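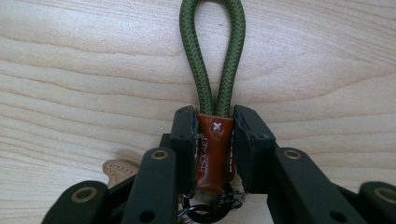

Founders' Day is the main public holiday of Aldale, a river town in a farming valley. It is held each year in July and marks the arrival of the first permanent settlers, who came up the river by flatboat and landed at a gravel bank called Plultgate. Schools, banks and town offices are closed for the day, and most stores open only in the morning.

Origin

According to the town register, the first party was made up of 157 people. They had planned to go farther north, but the river was low that summer and the boats could not pass the shallows above Plultgate. The families camped on the east bank, put up a storehouse and stayed through the winter. A second group arrived the next spring and brought the number of residents to 300.

The land was not empty when the settlers came. Fishing families had used the bank as a summer camp for many generations, and the name Plultgate comes from their word for the shallows. The early town histories mention them only briefly. Later writers, among them the local historian Aisyah Wuisan, have given them much more space, and her book The Low Water Year is now used in Aldale's schools.

History of the holiday

For several decades the landing was remembered only with a church service. The first public celebration took place after the stone bridge was finished, when the mayor gave workers the day off and paid for a meal on the bank. The town council made the day an official holiday 12 years later.

The holiday was nearly dropped after a flood destroyed the lower town. There was no parade for three years, and the council discussed moving the event to the fall, when the river is calmer. The July date was kept after 566 residents signed a petition against the change.

Customs

The day begins at 7 a.m. with the ringing of the bridge bell. A line of small boats then travels from the mill landing to Plultgate, where the names of the first families are read aloud. The parade starts at 10 a.m. on Thongsuk Street and ends at the market square.

The traditional food is barley soup with smoked fish, served with flat bread. Many families also bake a plum cake with a coin inside – the person who finds it is supposed to have good luck until the next harvest. In the evening there is music on the square, and paper lanterns are set on the water after dark.

Changes and debate

Some residents have asked for a different name, arguing that the word "founders" leaves out the people who were there before. Afiq Wibisono, a former council member, proposed calling it River Day. The proposal was voted down, but the council agreed to add a reading about the fishing families to the morning ceremony. It has been part of the program ever since.

The parade route was also shortened when the old bridge was closed to heavy vehicles. Floats now turn at the grain market – walkers and bands may still cross to the east bank.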